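Guides > Public Finance > Sovereign Debt > Reading a Loan Agreement

How to read a government-to-government loan agreement

Brian Mohamedi
26 Sep 2025
7 min read

Loan agreements between a foreign lender and a government are written by lawyers for other lawyers, but most of what a citizen or a local reporter wants to know sits in a handful of clauses. You can find them in an afternoon. The steps below follow the order I use when a new agreement is published, and I'll use the Mollel port loan as the running case. It is a 146-page document, and the parts that matter for the budget fit on 8 of them.

Step 1. Get the signed version

Drafts and summaries circulate long before signing, and terms change. Look for a signature page with dates and titles on it. If the finance ministry has not posted the text, try the parliamentary record, where loans that need approval are often attached to the order paper as an annex. The Mollel agreement was attached in June, two files below the motion itself.

Check that the annexes are there too. The repayment schedule is nearly always in an annex, and a main text without it won't tell you when the money falls due.

Step 2. Identify the borrower

Read the first page and write down the exact name of the borrower. It may be the government itself, a state company, or a special company set up for the project. If it is a company, search the text for the word "guarantee." A guaranteed company loan can end up as public debt even when it doesn't appear in the debt figures at first.

In the Mollel case the borrower is the Stillen Port Company. The guarantee comes in a separate letter signed on behalf of the government, and the main agreement mentions it only in the definitions.

Step 3. Find the currency and the interest rate

The rate will be fixed or floating. A fixed rate is a single number. A floating rate is a market reference rate plus a margin, and the margin is the part that was negotiated. Write down both parts, along with how often the reference rate resets.

Then look at the currency. A loan of $200 million costs more to repay in local money if the local currency falls, even if nothing else changes. Repeat your calculations with a weaker exchange rate and keep the two results side by side.

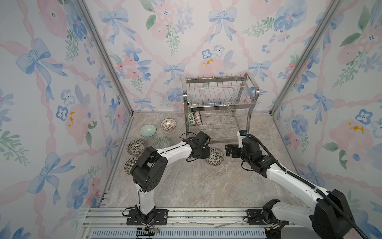

Fees come next. There is usually a management fee, paid once up front, and a commitment fee, charged on money that has been promised but not yet drawn. A slow project pays commitment fees for longer. Neither is included in the headline rate, so add them to your sheet as separate lines.

Step 4. Work out the repayment dates

Three dates matter: the end of the availability period, the first repayment of principal, and the final maturity. The time before the first repayment is the grace period. Interest is normally still due during it – people miss this often – so check the interest payment dates separately.

Put every payment into a spreadsheet, one row per date. Set the starting balance to 1000 if you want a quick picture of the shape before typing in the real amounts. Principal goes in one column, interest in the next, and the remaining balance in the last. If the last balance isn't zero, a payment is missing or there is a balloon payment at the end.

Step 5. Look for security and escrow

Search for "collateral," "security," "escrow" and "revenue account." Some lenders require that income from the project, or from an export such as oil or copper, pass through an account they can draw on. Note which bank holds the account and what minimum balance has to stay in it. Money held as a minimum balance can't be spent on anything else.

Step 6. Read the default clauses

Missed payments are the obvious trigger. Also look for cross-default, where trouble on some other loan puts this one in default as well. Nassoro Urio, who teaches debt management at the Filtthorpe Institute, has her students mark these clauses in a second color, and I have picked up the habit. The governing law and the place of arbitration are usually a page or two further on.

Step 7. Compare with another loan

A rate means little alone. Pick a loan of similar length, signed in the same period and in the same currency. I compared Mollel with the Firkar rail loan, which has a lower margin but a shorter grace period. Use the total of all payments as well as the rate, and note any difference in security.

Save your sheet with the page numbers beside each figure. Agreements get amended, and you will need to find the same clauses again.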